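Ground inspection before home match, Perkby football ground
Inspection done: 7 February 2021
Opponent: Brolerberg, reserve teams
Ground capacity: up to 700

Marks used in this list: OK = in order, C = comment, R = repair before next match. Where I write R, the gate or the area stays closed until the repair has been seen by the person who made the inspection.

1. Pitch and surroundings

1.1 Playing surface, walked in full -- OK
Soft in the corner by the car park, but the studs hold. I walked this part a second time in football boots and I had no slipping.

1.2 Penalty areas -- C
The goal mouth on the road side has a hollow where the goalkeeper stands. It was filled in September with sand and soil, and the filling has sunk again. Please fill it with the heavier soil this time and press it well.

1.3 Line marking -- OK

1.4 Goal frames, both -- OK
Pushed and pulled by hand at each post. No movement. The bolts on the back stays are tight.

1.5 Portable training goals -- R
One of the two portable goals has only a single ground anchor. It must not stand upright on the grass without its weights. I have laid it face down behind the fence and locked it with the chain.

1.6 Corner flags -- OK
All are of the bending type. The old stiff one from Jerkska is now thrown away, as was asked in the last inspection.

1.7 Distance from touchline to rail -- OK
Measured at the halfway line and at both ends. The advertising board for Siu Tyres was standing too near to the assistant referee's path and I have moved it back.

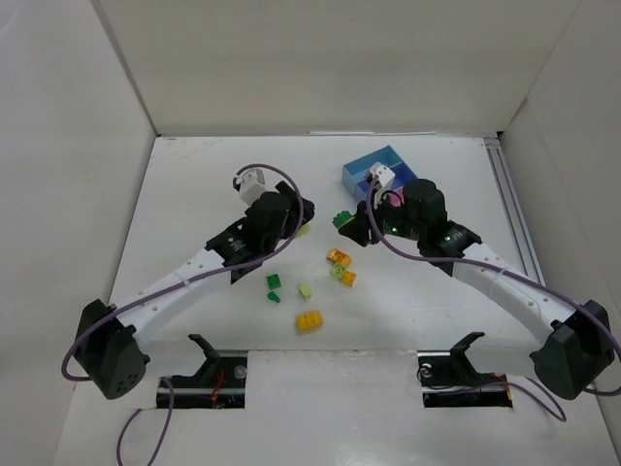
White floor panel between white walls, with a robot arm at each side.

2. Spectator areas

2.1 Rail around the pitch -- C
Solid along the whole length. The paint is coming off near the dugouts and there are small sharp flakes. It is not dangerous for adults, but children put their hands there. Sand and paint when the weather is dry.

2.2 Steps of the small stand -- R
The front edge of the third step is broken over a length of 18 centimetres. A person coming down with a drink in the hand will not see it. I have put tape across this side, and the stewards should send people to the other stairs.

2.3 Seats -- OK
Two seats in the back row were loose and are now tightened.

2.4 Emergency gates -- OK
Opened and closed from the inside without a key. The gate towards the school lane is heavy, but one adult can open it with one hand. Please do not park the mower in front of it. I write this every time.

2.5 Surface at the turnstile -- C
There is a puddle after rain. Gravel is enough for now.

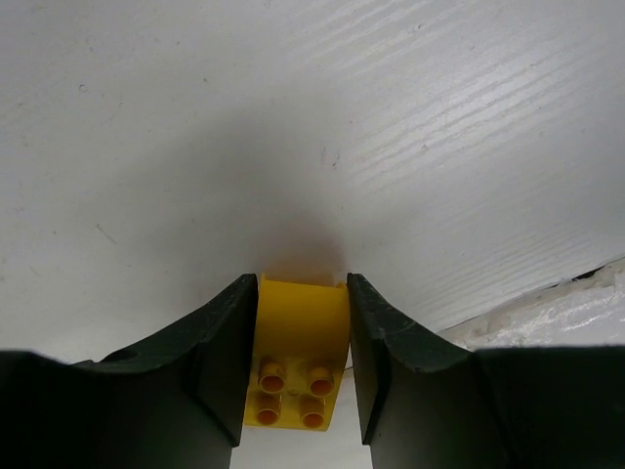

3. Dressing rooms and first aid

3.1 Floors in the showers -- OK
The rubber mats have been washed. The drain in the away shower runs slowly, but it runs.

3.2 Hot water temperature -- OK

3.3 Hooks and benches -- C
One bench in the home room has a splinter on the underside, near the door. It was rubbed down with sandpaper during the inspection and should be looked at again.

3.4 First aid room -- OK
Stretcher, blankets, ice packs and dressings present and in date. The key hangs at the tea bar on match days. The way from the room to the pitch was free.

3.5 Defibrillator -- OK
The light is green. The cabinet door closes badly in the cold, so push it until you hear the click.

3.6 Equipment store -- C
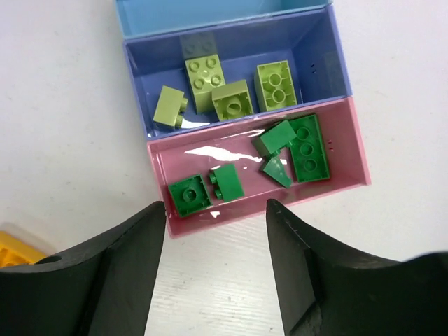 The equipment store is the weakest point of this inspection, the same as last time. The door opens, but only halfway, and behind it the cones, the pumps and the training bibs lie together on the floor under the nets. A coach who goes in with the light switched off will fall. I do not ask for new shelves. A few open plastic bins put end to end along the wall, each in another colour like the blue, the purple and the pink one shown here, would keep the small things off the floor, and everybody would learn quickly which colour is for what. Nets should hang on the hooks. Until this is done, only adults may enter the store.

4. Lights and electricity

4.1 Floodlights -- OK
All lamps are burning. The mast beside the tea bar was looked at from the ground only.

4.2 Cables crossing the footpath -- R
The cable to the loudspeaker is lying open over the path. It must go under the rubber cover, which I found in the store under the nets.

4.3 Loudspeaker test -- OK
The message could be heard at both ends. It was less clear behind the stand.

5. Result

The match against Brolerberg can be played when points 2.2 and 4.2 are closed off or repaired. Point 1.5 does not stop the match, but the goal stays locked. Please write the date and your initials beside each repair in the paper copy at the tea bar, and do not remove the tape before.

Related items
Winter pitch care at Perkby: when to roll and when to wait
Steward duties on match days
Portable goals: anchors and weights
Away travel to Jerkska, parking and entrance
Brolerberg reserves: kick-off time confirmed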